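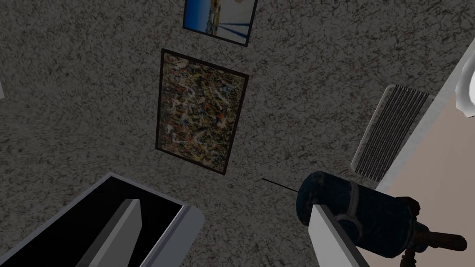
One of the afternoon packers at Skovine asked whether the rehearsals in simulation would end up setting the pace for the people on the line. Fair question, and the short answer is that they already do, a bit.

We rehearse every handling job in a rendered room before it goes near the Maihi cell. The rooms are cluttered on purpose – framed pictures, a battered tank with pipe fittings, a speckled surface underneath – and the gripper has to cope with the lot. A job gets 900 runs. If more than 31 fail, it stays with the packers.

The change for staff is mostly in the shift pattern. Lifting has dropped to around 230 items a shift. In its place there is fault logging, which is slower, sits outside the old pay grade and needs a screen near the bench. The grade was meant to be sorted by December. The screens are in. I have asked for the run logs to be put up in the canteen as well, failures included.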